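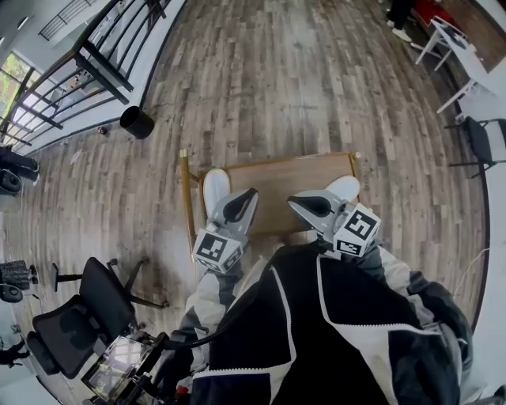
Hand-held grippers at the near edge of the board, marker cubes on both.

Gripper bench technician, part-time, Nurkby

Nurkby collects demonstrations with hand-held grippers. Operators wear a pair, do a job with their hands, and the recordings go to the people who train the arms. We are hiring someone to keep one of these rigs in working order. It's a small job with a lot of fiddling in it, and we would sooner put you off now than in your second month.

The rig is called Collado. It is two grippers, their marker cubes, a head camera, a tablet and the cables between them. The supplier's manual calls it maintenance-free. We have a spreadsheet that disagrees.

What you'd be doing

Before each session you check that both marker cubes are seated and that the printed faces are clean and flat. A cube that has shifted by a couple of millimetres will still track, which is the trouble with it. The numbers look fine and the recordings are useless, and we have thrown out 23 hours of work learning that.

You swap fingertip pads when they wear. We were told to expect six weeks from a pair. Plan on less if the operators are working on bare wood.

You look after the cables. They run past sleeves and chairs and they get pulled. You'll re-crimp, replace, label and tape, and you'll tell operators to route them differently, more than once.

You run the calibration routine from Irkance, our software supplier. It takes 11 minutes when it behaves. It reports a score out of 100 and we would like you to treat that score with suspicion. Check it against a measured move on the board every time and write down both figures.

You keep the fault log in plain words. "Left finger sticks when closing slowly" is useful. "Intermittent issue" will be sent back to you.

Who we want

Someone who has repaired small mechanical things for money: bikes, printers, cameras, sewing machines, hearing aids, whatever. You should be able to solder a connector and use calipers. You should be comfortable kneeling, as a lot of the work is done at floor level.

You don't need a robotics degree. If you have one, apply anyway, but be warned that there is no algorithm work hiding behind this role and it won't turn into a research position. People have been told that sort of thing in this industry before and we don't want to add to it.

If you read a vendor's claim and your first thought is to test it, you'll fit in.

Hours and pay

Two days a week, Tuesday plus one other by agreement, 8:30 start. Paid hourly at the technician rate on our pay scale, which we'll send before the interview so neither of us wastes an afternoon. The contract runs to the end of November. It may be extended. We can't promise it, and it depends on the Bivton project being renewed.

How to apply

Send a résumé of no more than two pages and a short note about something you fixed that was supposed to be fine already - what the maker said, what you found, what you did. No cover letter about your passion for automation, please.

Shortlisted people will get a paid trial of two hours on the rig. We'll loosen something beforehand.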